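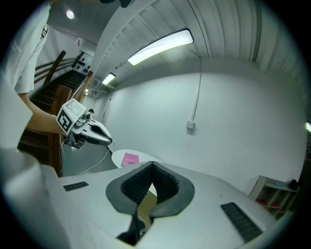
楼梯口的学问

一栋房子里最容易被忽略的地方，大概就是楼梯口和连着它的那段走廊。客厅有人操心沙发，厨房有人操心台面，走廊通常是刷白了事，楼梯则交给施工队，选一种木头，装上扶手，从此每天上上下下，很少再看它一眼。

深色木踏步，木扶手，粗一些的起步柱，白墙，白顶，一盏圆形的吸顶灯。这样的搭配在许多房子里都能见到，看上去没有什么设计可言。住得久了才会发现，它耐看，也耐用，只是有几处地方需要在装修时想清楚，另有几处要在住进去之后慢慢照料。

深色踏步与白墙

木楼梯的颜色，近十几年来来回回变过几次。先是流行偏红的，后来流行浅色，原木色几乎成了默认选项。深棕色一直有人用，却很少被当作潮流。

深棕色最大的好处是边界清楚。走廊四面都是白的，踏步一深，人的眼睛不用费力就能分出哪里是平地、哪里开始往上走。家里有老人的，这一点比好看要紧。浅色木楼梯配浅色地板，晚上开一盏小灯，最下面一级常常和地面混在一起，踩空多半发生在这个位置。

坏处也有，深色显灰。鞋底带进来的细土、猫毛、棉絮，落在深棕色的木头上一清二楚。不少人家用了半年之后开始后悔，觉得天天擦也擦不干净。其实不必天天擦。用软毛刷从上往下扫一遍，再用拧得很干的布抹，一周一次够了。湿拖把最好别上楼梯，水会顺着踏步和立板之间的缝渗进去，时间一长，木头边缘发胀，漆面起皮，走上去就开始响。

踏步磨损最快的地方在前沿正中。漆面磨薄之后颜色会发白，在深色木头上尤其显眼。整条楼梯重新上漆工程不小，局部补色又容易补出一块补丁。比较稳妥的办法，是趁磨损还浅的时候，把整级踏步的面层轻轻打磨，再统一上一道同色的木蜡油。Sarkar出的一种深棕色木蜡油，做楼梯的师傅用得多，干得慢，头天傍晚上完，第二天早上才能踩。要修的级数多，就隔一级做一级，上下楼时跨着走，家里有孩子的则要另作安排。

扶手的高度和手感

扶手是楼梯上唯一每天要用手去碰的部分。挑的时候，多数人看的是花纹和颜色，到店里也很少伸手握一握。

太粗的扶手，手掌只能搭在上面，握不住，真要滑倒时借不上力。太细的又硌手。扁而宽的那种看着气派，适合摆样子，不适合老人。合适的断面应当让拇指和其余四指能绕过大半圈，底下留出足够的空，指节不会蹭到下面的横杆或者栏杆头。

与扶手平行的横杆，近年装得比竖栏杆多。线条利落，顺着楼梯斜上去，走廊显得长一些。缺点是小孩容易当梯子爬。家里孩子还小的，要么选竖栏杆，要么在内侧加一层透明挡板，等孩子大了再拆。

起步柱是另一个值得多花点钱的地方。它站在楼梯最下面，搬家具时先撞到它，孩子下楼时抱着它转弯，大人弯腰穿鞋时也要扶它一把。整条扶手的稳固程度，很大一部分压在这根柱子上。柱子松了，往往从轻微的摇晃开始，手推上去有一点点动静，许多人不当回事。等到整条扶手都跟着晃，就得拆开重新固定。每年换季时用手推一推，发现松动就把底部的螺栓紧一紧，花不了几分钟。

木柱粗一些，看着也踏实。白墙前面立一根粗木柱，不用挂画，不用摆花，走廊就有了一个落眼的地方。Netdale一带的老房子翻修，常有人把原来的楼梯整条拆掉，却把起步柱留下来，磨掉旧漆，接到新扶手上。木头的颜色未必完全一致，用上几年，手摸得多了，差别也就淡了。

顶面的条板

走廊的顶，最省事的做法是批平刷白。也有人愿意铺条板，白色，沿着走廊的方向一条一条排过去，板与板之间的缝留着，不去填它。

条板顺着走廊铺和横着铺，效果差得很远。顺铺，人的视线被缝线带着往前走，窄走廊会显得更深。横铺，走廊像被切成一段一段，宽是宽了些，也短了。走廊尽头有窗或者有楼梯口的，顺铺合适，光从那一头过来，沿着板面的起伏一路淡下去，顶面不至于一片死白。

白色条板怕两样东西。一样是水汽，厨房或浴室的门正对走廊的，热气出来先扑到顶上，板缝里容易发黄。另一样是灰。平顶几年不擦也看不出来，条板有凹有凸，灰积在凹处，白的地方越白，缝就越黑。清理时用长柄的鸡毛掸或者吸尘器的扁嘴，顺着缝走，不要横扫，横扫会把灰推进板后面去。

接缝处开裂是常见的毛病。冬天室内干，板材收缩，缝变宽，到了梅雨季又合上。刚入冬看见裂缝就急着填，来年夏天填进去的东西会被挤出来，鼓成一条。要填，等一个完整的冬夏过去，看清楚哪些缝是一直开着的，再动手。

楼梯间的灯

楼梯上方装一盏圆形吸顶灯，是最普通的做法，也是最不容易出错的做法。吊灯好看，换灯泡却要架梯子，而楼梯上架梯子本来就是件麻烦事。壁灯光线柔和，但会把人的影子投在踏步上，下楼时自己的影子正好挡在脚前。

吸顶灯的位置比款式要紧。灯装在楼梯上口的平台顶上，上楼的人迎着光，下楼的人背着光，脚下会暗一块。装在楼梯中段上方，上下都照得到，可日后维修不便。折中的办法是上口装主灯，下口靠近起步柱的墙面低处再加一盏小夜灯。Pluvton的感应夜灯卖到50元一只，贴在离地不高的墙上，夜里起来喝水，不必去开大灯。

白墙白顶对光线很友好，同样一盏灯，在白走廊里要亮得多。选灯时不必一味求亮，太亮的光打在白墙上，从暗处的房间里出来会觉得刺眼。有些人家换过两三次灯，换来换去，最后用的反而是最早那一只。

开关要装双控，楼上楼下都能开关。这一条在装修时只是多拉一根线，住进去之后再改，就要开墙。

墙面与转角

楼梯转角的白墙，脏得比别处快。脏的位置很固定，齐肩的地方是书包和外套蹭的，齐腰的地方是手扶的，再往下是拖箱子时磕的。刷墙的时候，这一段用耐擦洗的漆，其余地方用普通的就行。Ernura的耐擦白漆一桶卖291元，只刷转角和楼梯侧墙，一桶刷完还有剩，密封好放在阴凉处，第二年补痕迹正好用得上。

补漆的人常犯一个错，看见哪里脏就点哪里，结果墙上一块一块深浅不一。白也分很多种，旧漆晒过、熏过，已经不是当初的白了。补的时候要从一个墙角补到另一个墙角，整面刷，颜色的差别落在转角上，眼睛就不容易察觉。

旧楼梯的账

旧楼梯翻新，要不要整条换掉，是许多人拿不定主意的事。只要结构没有松，踏步没有开裂，多半不必换。打磨、补色、紧固、换掉个别坏了的栏杆，4天可以做完。整条换新，拆、量、定做、安装，中间还要停几周不能上楼，花费也高出许多。

响声是另一回事。木楼梯走上去有响，不一定是坏了。木头与木头之间有缝，踩下去相互摩擦，就会发声。从踏步下方能够着的，在缝里打一条薄木楔，涂上胶，轻轻敲进去，多数响声会停。够不着的，可以从上面斜着打两颗细钉，钉头沉下去，再用同色的木蜡填平。撒滑石粉的办法也有人用，见效快，管的时间短，过一个冬天还得再来一次。

铺地毯能盖住响声，也能防滑。整条铺满的，清洁起来费事，边角藏灰。一级一块的踏步垫更灵活，脏了揭下来洗。垫子要选背面带防滑层的，前沿要包住踏步的边，短了反而更容易绊脚。深棕色的踏步配浅灰的垫子，颜色对比不会丢，夜里也看得见。

至于楼梯底下的空间，放鞋柜的最多，放杂物的其次。放什么都可以，只是别堆到踏步边上来。下楼时手里端着东西，看不见脚下，一双歪在最后一级旁边的拖鞋就足够把人绊倒。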